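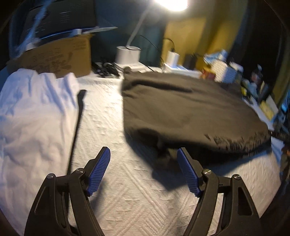 Week 4: Staging the family play

Last week we got as far as the read-through, so today I want to talk about silence (my favourite subject, as you'll have gathered!). We're using the second act of Laven, where the two sisters meet again after their father's funeral and spend 15 lines talking about a bus timetable.

Please read it aloud before November, ideally with someone you don't know well. Mark every pause, then cut half of them. I've seen it done in a 100-seat studio and in a hall for 2000, and the pauses that worked in the first died a slow death in the second – the audience simply started coughing.

Look at page 78 too, where the younger sister nearly leaves. Does she want to be stopped? I always played it as yes, and I'm less sure every year.

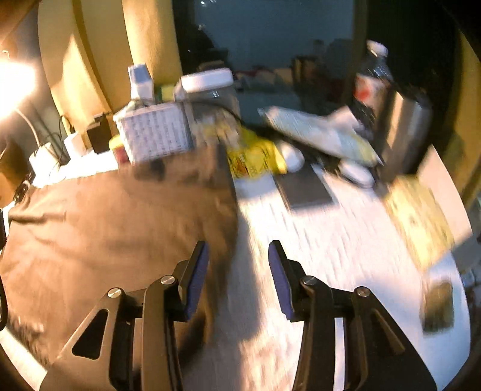

Gifty Gbeho thinks she has already gone by then, in her head at least, and that the door is only there for the older sister's benefit. Try it both ways in your pairs and bring me the version you like less. We'll start with those.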